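Teaching by Hand: How One Institute Shows a Robot Its Work 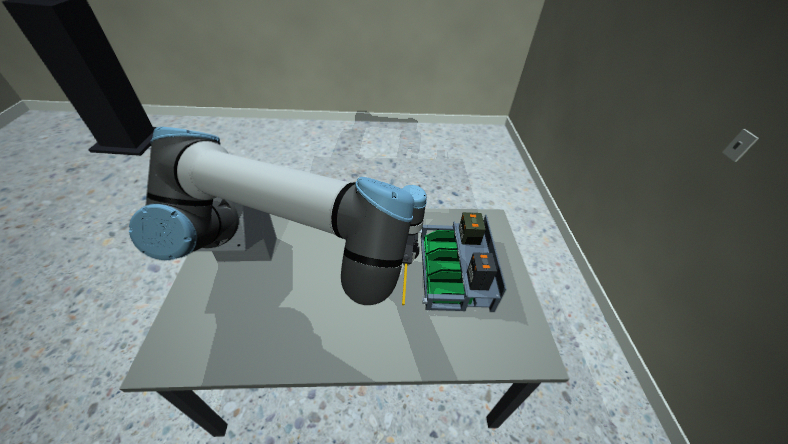

The arm beside the rack in the simulated workroom, with the yellow rod upright beneath the gripper.

Before an operator at the Stillau Institute is permitted to move a robot arm in the workshop, she must first move one on a screen. The rule was introduced in March and has been applied without exception, including to senior staff who had been guiding arms by hand for years. It was received with some impatience. Seven months later, it has changed the way the institute thinks about instruction itself.

The institute's manipulation program is concerned with a question that is easily stated and slow to answer: how can a person who is skilled at a small physical task pass that skill to a machine without writing a line of code? Two methods are in regular use. In the first, the operator takes hold of the arm and leads it through the motion while its joints record their own positions. In the second, she works from a desk, holding a controller in one hand, and the arm follows her at a distance. Both produce what the staff call a demonstration, a complete record of one attempt from the first movement to the last.

The current work centers on a rod and a rack. The simulated room is plain, with pale walls, a speckled floor and a gray table. On the table is a blue-gray rack in two sections, one holding a column of green bins and the other a shelf for a pair of dark box-shaped devices. The operator's assignment is to bring a thin yellow rod to the bin named in her instructions and to leave it there, without touching the rails or disturbing either device.

Chia-jung Chang, who directs the program, regards the assignment as a fair test of a teacher. "A person places a rod in a bin and believes she has done one thing," she said. "When we review the recording with her, we find that she has made a whole series of decisions. She has chosen a height, an angle and a moment to slow down. The robot will learn all of them, including the ones she did not intend."

The difficulty lies in the approach. The arm stands on a pedestal near the rear left corner of the table and must reach across to the rack on the right. Its joints are large in relation to the bins. An operator who attends only to the gripper may find that the joint beside it has come low over the tabletop, or that the gripper has passed out of her view behind the arm's own bulk. In a workshop she would step to one side and look again. At the desk she must learn to change the viewpoint before she needs it, and new operators are often late in doing so.

Līga Vasiliauskas joined the institute after a long career at Jaunzems, a laboratory supply house where she trained technicians at the packing benches. She now prepares all new operators for remote work. Her course lasts nine working days and begins with an exercise in which no object is moved at all. Trainees bring the arm to a position above the rack, hold it there, and return it to rest. They repeat this until the path is smooth in both directions.

"I ask them to be boring," Ms. Vasiliauskas said. "They want to be quick, and then they want to be clever. A technician can forgive you for a clever demonstration. The machine will copy it."

Her standard is strict. Of the 3,408 demonstrations recorded since the rule took effect, 3,269 have been accepted into the training collection. The remainder were set aside, most often for hesitation above the bins or for a correction made in the last moments before release. Rejected recordings are not erased. They are kept in a separate archive and shown to trainees, with the operator's consent, in the second week.

Recordings are made in Detita, the institute's simulation software, which was developed in-house and takes its joint limits and speeds from the arm in the workshop. A companion program, Tovia, replays each demonstration and allows a reviewer to mark the point at which an attempt began to go wrong. Ms. Chang is careful about what such tools can establish. A simulated rod does not bend or slip exactly as a real one does, she noted, and a policy trained only on the screen has not yet earned a place on the workshop floor. For that reason, every task is also taught by hand. The institute has gathered 494 hand-guided demonstrations on the physical arm, and these are used to adjust what has been learned from the larger collection.

The two kinds of teaching have proved to be different in character. Operators who guide the arm by hand tend to produce shorter paths, and they feel at once when a joint is nearing the end of its travel. Their recordings are also less even, for the weight of the arm tells on them as a session goes on. Remote operators tire more slowly. They are more consistent from one attempt to the next, but they descend toward the rack with more caution than the task requires, and the trained robot inherits that caution. Some 100 demonstrations were repeated last summer for this reason alone — a decision that was debated at length within the program.

Ms. Chang has since asked that each operator spend time at both stations. Under the schedule adopted this fall, a trainee completes the remote course, teaches the same task by hand, and then returns to the desk to record it again. The later recordings are stored beside the earlier ones, and Ms. Vasiliauskas reviews each pair with the person who made them. The next group of trainees will begin with the rod and the rack, and will move to the two devices on the shelf once their first demonstrations have been accepted.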